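Desktop computer disassembly

Last revised in June
By the Pakelora hardware desk

Desktop computer disassembly is the taking apart of a desktop computer into its main parts, for repair, for cleaning, for reuse of the parts or for recycling. The term usually covers the tower type of machine, in which the motherboard, power supply and drives share one upright metal case. Most towers can be taken down to the bare case with a single cross-head screwdriver, and many office models need very few screws.

The work is normally done with the case on its side and the side panel off.
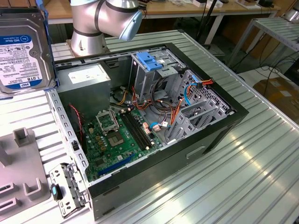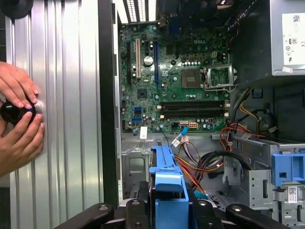

Nasr, writing in the Batstead repair notes, argues that beginners are taught to fear the wrong part. Static damage gets all the warnings, the notes say, but in the Batstead workshop far more boards were lost to bent socket pins and cracked connectors than to any spark, and a learner should be shown the socket before being handed a wrist strap. Other guides give the two risks equal weight.

Preparation

The computer is shut down and unplugged from the mains, and the power button is then held in for 10 seconds to drain what charge is left. Monitor, keyboard and network leads are removed. Capacitors inside the power supply can stay charged for much longer, and for this reason the supply is taken out as a sealed unit and not opened.

A firm, flat surface is preferred. Metal tabletops are common in workshops, although a bare board should be put down on a mat or in an antistatic bag. Screws are sorted into small pots. Case screws and drive screws often have different threads and are easily mixed up.

Order of work

There is no fixed order, but cables generally come before the parts they serve. SATA data cables, which are flat and narrow, may have a small metal clip that must be pressed before the plug will slide out. Power plugs on the motherboard have a plastic latch on one side. Pulling on the wires instead of the plug is the usual cause of broken contacts.

Drives are removed next. A 3.5-inch hard disk may be screwed into a metal cage or held in a plastic carrier that slides out when squeezed. Coloured plastic, often blue, is used by several makers to mark the parts meant to be released by hand. Capacities vary widely with age: a disk sold as 1 TB holds 1000 GB by the maker's reckoning, and this is the figure printed on the label. Some operating systems show a smaller number for the same disk.

Expansion cards are lifted straight up from their slots once the bracket screw or shared clamp has been undone. Memory modules are freed by pushing back the clips at the ends of the slot. The cooler follows, and then the processor, if one is fitted. On many boards the processor is held by a hinged metal frame, worked by a lever at the side. The pins may be in the socket or on the processor itself, depending on the design.

The motherboard comes out last in most guides – it is held by a handful of screws and has to be eased away from the openings at the back of the case. The power supply can be taken out before or after it. In small office supplies a rating of around 300 watts is common.

Makers' own layouts

Large makers of office computers, Dell among them, have often used their own case and board layouts. Screw holes, front panel plugs and even the main power connector can differ from the common standards, so a board from one of these machines may not fit another case. Older boards may carry PCI slots next to the newer PCI Express type, and the two do not accept each other's cards.

Reuse and recycling

Memory, drives and processors are the parts most often kept. Disks are wiped or destroyed before they leave the owner's hands. The Flotia parts exchange accepts working memory and bare boards, but asks that sockets be covered for transport. Steel cases have little resale value and mostly go for scrap. Circuit boards are collected separately for the copper and small amounts of gold they contain, and button cells are removed from them first.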